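Folding for people who would rather not
Speaker notes, laundry talk, July session at the Torkora hall

Slot is 20 minutes. Kettle goes on at the end, so do not overrun. Last time the tea stewed and I was blamed.

1. Opening
Wait for the chairs to stop scraping. Ask who irons. Ask who irons and enjoys it. Leave a respectful silence for the one hand that goes up.
Say where I stand: I own an iron, and it holds the airing cupboard door shut. Everything tonight can be done with two hands and a flat surface.
Mention the Restrepo leaflet on the back table. It has 9 ways to fold a T-shirt in it. I have tried them all and I use one.

2. The chair
Everybody has a chair. Clean things go on the chair because they are not dirty, and not in the drawer because they are not folded. By the end of the week the chair has become a wardrobe with no doors.
My household log (yes, I kept one, no, I am not proud) came to 242 items off the chair in one winter. PAUSE for anyone who wants to admit to more.
Point to make: the pile is slow because every item needs a decision. Take the decisions out and it goes quickly.

3. Basket, pile, corners
Run the pictures straight through, talk over them, do not turn round to look at the screen.

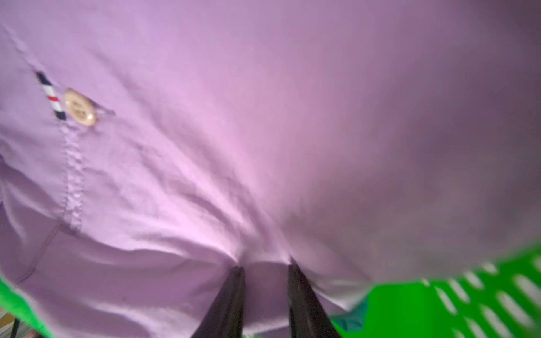
Lilac shirt, button and placket. Cotton creases if you so much as look at it.

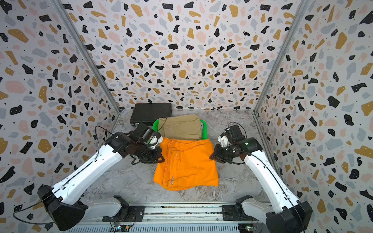
Orange on top of khaki, both folded, green basket.

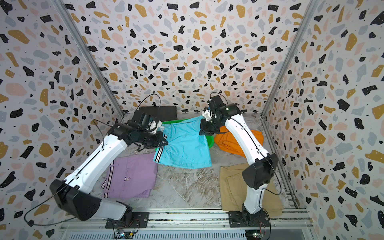
Light blue shorts, held by the corners.

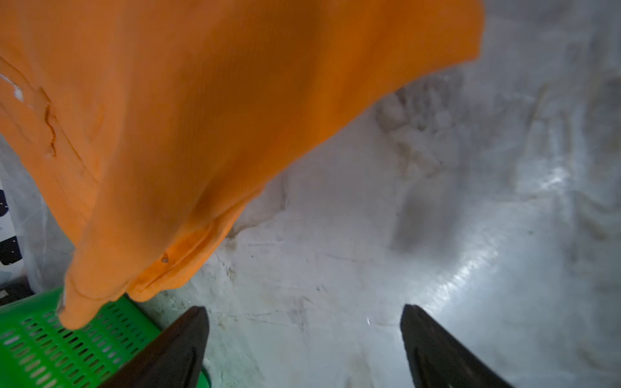
Orange again, hem hanging, basket in the bottom corner.

4. What to say about corners
Corners are the whole business. If you have hold of two corners, the cloth will mostly sort itself out. If you have hold of the middle, you have a bundle, and a bundle only wants to be a bigger bundle.
Shorts: corners first, then leg on leg, then in half. Do it with the prop pair. Do NOT use the pair with the elastic gone, they got a laugh last time and I lost my place.
Shirts: do up the top button, one in the middle and the bottom one. Lay it face down. Sleeves in, sides in, tail up. If a shirt fights back, hang it up and call that a policy.
Knits: fold, never hang. A jumper on a hanger grows shoulders it did not have before.

5. Stacking
Heavy at the bottom, light on top, same width all the way up. Fold to the width of the shelf you have got, which in my case is the width of a cereal box.
Stand-up folding, as preached in the Cudomeck booklet: fine for drawers, hopeless for baskets. Take one out and the rest lie down like a bored audience. (Look at the audience here. Gently.)
Baskets are for carrying. The moment a basket starts living in the bedroom, it is a second chair. Refer back to item 2 and see who winces.

6. Likely questions
Fitted sheets: I roll mine into a ball and shut the door on it. Move on briskly.
Socks: pairs go together, odd ones get one month in the tin and then they are dusters.
Folding boards: the Stiltadell one works. So does the lid of a big box.
Does it matter if it is not neat: only if somebody opens the cupboard.

7. Close
Hand out the tea towels for the practice round. Two corners each, fold towards your neighbour, swap and start again.
Collect the tea towels BEFORE the biscuits come out. We were four short in spring.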